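Foro de viajes > Asia > Filipinas > Islas pequeñas
Tema: Umali: ¿dos noches o cuatro? Y la duda del barco

quentin_guerin
Hola a todos. Primero pido disculpas por mi español, lo aprendí de adulto y todavía escribo despacio. Viajo en agosto con mi hermana y queremos pasar unos días en la isla de Umali. Tengo leído casi todo el foro, pero los mensajes sobre el barco se contradicen. Unos dicen que sale del muelle viejo y otros que del puerto nuevo de Prondik. También quisiera saber si cuatro noches son demasiadas para una isla que, según el folleto, se cruza a pie en una mañana. No buceamos. Nos gusta caminar, comer bien y mirar pueblos.

RosalindaD
Bienvenido, Quentin. Tu español se entiende perfectamente. El barco sale de Prondik desde el año pasado, el muelle viejo quedó para los pescadores. Hay uno a las 6 de la mañana y otro después de comer, pero el de la tarde en agosto se suspende muchas veces por el oleaje. Yo tomaría siempre el primero. El billete cuesta 65 pesos más la tasa del puerto, que se paga en otra ventanilla y solo en efectivo.
Sobre las noches: con dos tienes suficiente. El pueblo es pequeño, la iglesia la ves en media hora y el mercado cierra a mediodía.

lorcan_h
No estoy de acuerdo con lo de dos noches. Si el primer día llegas cansado y el último te levantas a las cuatro para el barco, te queda un día solamente. Nosotros estuvimos cuatro y habría quedado una más. El camino de la costa norte merece un día entero, con paradas, y no se lo recomiendo a nadie con prisa. Hay una capilla de piedra de coral a mitad del camino, con el techo nuevo de chapa, y detrás un pozo donde la gente todavía saca agua.
El folleto miente un poco. Cruzar la isla a lo ancho, sí, una mañana. A lo largo es otra cosa.

RosalindaD
Lorcan, tú caminas mucho, ya lo sabemos :) La mayoría de las personas que preguntan aquí quieren playa y vuelven aburridas el segundo día.

lorcan_h
Pero él ha escrito que quiere caminar y mirar pueblos. Está en el primer mensaje.

RosalindaD
Es verdad, leí deprisa. Entonces tres.

quentin_guerin
Gracias a los dos. Me inclino por tres o cuatro. ¿Y para dormir? Encontré dos sitios, la pensión Catex, cerca del embarcadero, y la casa de huéspedes Ornow, que está arriba, junto al faro. La diferencia de precio no es grande: 900 pesos la noche en Catex y un poco más en la otra.

ronaldo.villanueva
Soy de la provincia y voy a Umali cada año para la fiesta. Catex es limpia pero ruidosa, los motores empiezan antes de amanecer. Ornow tiene mejor aire y desayuno, pero la subida es larga y por la noche no hay luz en el camino. Lleven linterna. Si tu hermana tiene problemas de rodilla, mejor abajo.
Una corrección para Rosalinda: el mercado cierra a mediodía solo el lunes. Los otros días hay puestos de comida hasta la tarde, del lado de la cancha. Pidan el pescado en vinagre de coco.

RosalindaD
Ronaldo, cuando yo fui estaba cerrado dos días seguidos. Tal vez era por el mal tiempo. Acepto la corrección, pero con reserva.

pacita_dp
Añado una cosa sobre el faro, porque se repite mal en muchas guías. La placa de la puerta dice 1,843 y la gente cree que es el año. Es el número de inventario de la provincia — por eso lleva la coma. El faro es muy posterior. Mi abuelo trabajó allí y siempre se enfadaba con los guías por este asunto.
Se puede subir si está el encargado. No hay horario. Se pregunta en la tienda de enfrente.

lorcan_h
Yo soy uno de los que lo contaron mal a toda la familia. Gracias, Pacita.
¿Sigue abierto el camino entre el faro y la playa de los almacenes? Cuando estuvimos había un tramo con piedras caídas y tuvimos que bajar por los campos.

pacita_dp
Lo limpiaron, pero después de lluvia fuerte vuelve a caer tierra. En agosto yo preguntaría antes en el pueblo. Por los campos también se puede pasar, saludando a los dueños. Cierren las cercas, hay cabras.

quentin_guerin
Entonces ya tengo el plan: primer barco desde Prondik, cuatro noches, dos abajo en Catex y dos arriba en Ornow. Así comparamos y luego escribo aquí cuál nos gustó más. Me queda una sola duda: ¿hay cajero en la isla?

ronaldo.villanueva
Hay uno, en la cooperativa, y el fin de semana suele quedarse sin billetes. Saca el dinero en Prondik antes de embarcar y guarda algo pequeño para los triciclos, no tienen cambio.

quentin_guerin
Perfecto, muchas gracias. Dejo el tema abierto por si alguien sabe algo más del tramo norte.

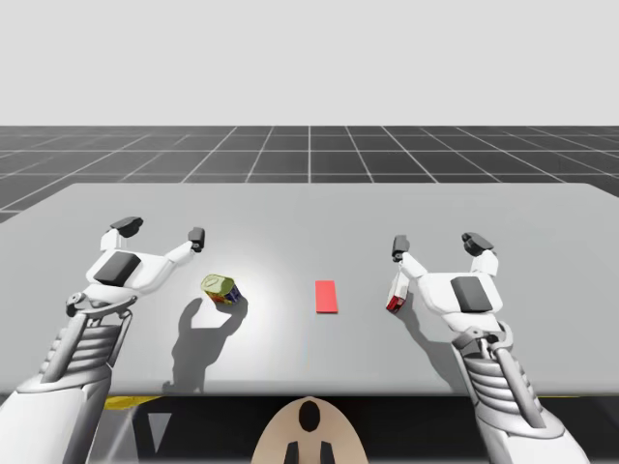

Brazos robóticos blancos junto a una mesa gris claro, imagen generada por ordenador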